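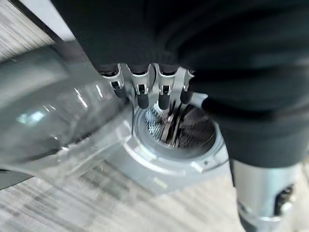 Clear plastic containers: what we take and how to get them ready

The container shelves at the Idwood reuse room were close to bare in November, and they have filled up again over the holidays. We are glad to have them full. A good part of what came in can't go out yet, though, so this item goes over what we accept, how to clean it, and what happens to it afterward.

We take clear rigid plastic in any shape as long as it once held food, drink or dry goods. Large bottles and jugs, wide-mouth jars, snack tubs and dispenser tanks are all fine. Scratches and cloudy patches are fine too. We do not take anything that held motor oil, pool chemicals, paint, pesticide or bleach, no matter how well it has been rinsed. Plastic holds on to those, and we have no way of testing for them. If you bought a container secondhand and don't know what was in it, please put it in your regular recycling.

Cracks are the next thing to look for. The body of a clear container is usually thin and shows damage easily. The neck is thicker and often frosted, and a crack there can hide for a long time. Run a fingertip slowly around the inside of the opening and then around the outside of the collar. If it catches, hold that spot up to a window. A rough mold line runs straight and feels the same from end to end. A crack wanders.

Some openings have a small hole or notch in the rim. These are often there by design, for a vent, a pin or a strap that keeps the cap attached, and we accept containers that have them. Please leave the hole open. We have had several come in with the hole filled with hot glue, and the glue pops out the first time the container is washed. If you still have the cap or strap, tape it to the side. Don't screw the cap on for the trip. A closed container that has been rinsed will smell stale within a few days.

To wash, use warm water and ordinary dish soap. Very hot water will warp thin plastic and can pull the neck out of round, and then no lid fits. For the inside of something too deep to reach, put in a handful of uncooked rice with a little soapy water and swirl it. Empty it through a strainer so the rice stays out of the drain. Baking soda paste helps with smells. It will also scratch if you scrub hard, so spread it with a soft cloth and let it sit overnight.

Labels come off more easily before washing than after. Warm the label with a hair dryer on low, lift a corner and pull back slowly along the surface. Cooking oil rubbed on with a paper towel takes off what is left. Wash once more to get rid of the oil.

Drying is where most people stop too soon. Stand the container upside down on a rack with a gap under the opening, and give it two full days. Large bottles with narrow necks may need longer. Laying one on its side seems to work until you look at the shoulder, where a spoonful of water will be sitting.

Once containers are checked they are sorted by the width of the opening. Size of the body matters less than you might think. People come in looking for something they can get a scoop or a hand into, and the wide ones go first. Those are mostly used for dry pet food, birdseed, clothespins, craft supplies and building bricks. Narrow ones go to gardeners, who cut off the bottoms and set them over seedlings. We don't recommend any of them for storing food for people.

Last year 400 containers left the room this way. We would like to reach 1,000 this year, and we think it can be done if more of them arrive clean and dry.

A few practical points. The limit is 9 containers per household per visit. Leave them in the open crates by the side door, with the openings facing up so we can see inside. Please don't bag them. Lids go in the gray bin, whether or not they match anything. We have a Wukadis lid gauge on the workbench, and you are welcome to use it if you are trying to match a lid from home. Ekerer has given us a second drying rack, and the shelving from Ďurica is now up along the back wall, so there is room for the larger bottles that we had to turn away before.

Items left outside after closing can't be accepted. They fill with leaves and rain, and most of them end up in the trash.

The next drop-off is January 13, 2022, during regular hours.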